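Subject: Re: [hendell-swap] Lending things out and getting them back

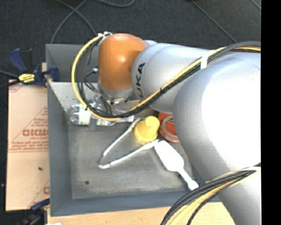

Household bits in the grey bin

Dear all,

Thank you, Nghĩa, for raising this, and sorry it has taken me until 28th November to sit down with a cup of tea and answer properly. I've been going back and forth to my sister's since the middle of October and the inbox has rather got away from me.

On Sat, Nghĩa Hứa wrote:
> Does anybody have a good way of keeping track of what's out on
> loan? I lent my jam pan to someone in the summer and I can't for
> the life of me remember who. I don't mind them having it, but I
> would like it back before marmalade season. Also, are we still
> asking people for a deposit? I thought we'd stopped.
> Nghĩa

First of all, the jam pan isn't with me, though I did go and look in the cupboard under the stairs just in case (I found a fish kettle, so if anyone is missing one of those, do shout).

As for keeping track, I've tried all sorts over the years. I had a lovely spreadsheet for a while, with 439 lines in it by the end, and I never once remembered to open it when somebody was standing on the doorstep in the rain with a cake tin under their arm. What works for me now is an ordinary notebook hung on a string by the front door, with a pencil tied to it. Name, thing, date, and a line through it when it comes home. When I lend a box of odds and ends I write down what's in it as well, having once had a long and slightly awkward conversation about a missing sieve.

Masking tape with your surname on the bottom of things is a great help too, and it peels off quite easily if you do it before it has been through the dishwasher too many times.

On deposits, we did stop, yes. Jalen talked us round and I think he was right - people were shy of asking for a ladder if it meant finding cash first. The exception is the Bitance carpet cleaner, which still has a deposit of 2 pounds, mostly so that it comes back with its nozzle.

Would anyone object if I put a "still looking for" list at the foot of the monthly message? Nghĩa's pan could go at the top. Send me yours by reply, and please change the subject line so I can find them again.

Warmest wishes to everybody, and do keep an eye out for that pan,
Maureen

_______________________________________________
hendell-swap mailing list
To leave the list, write to the list owner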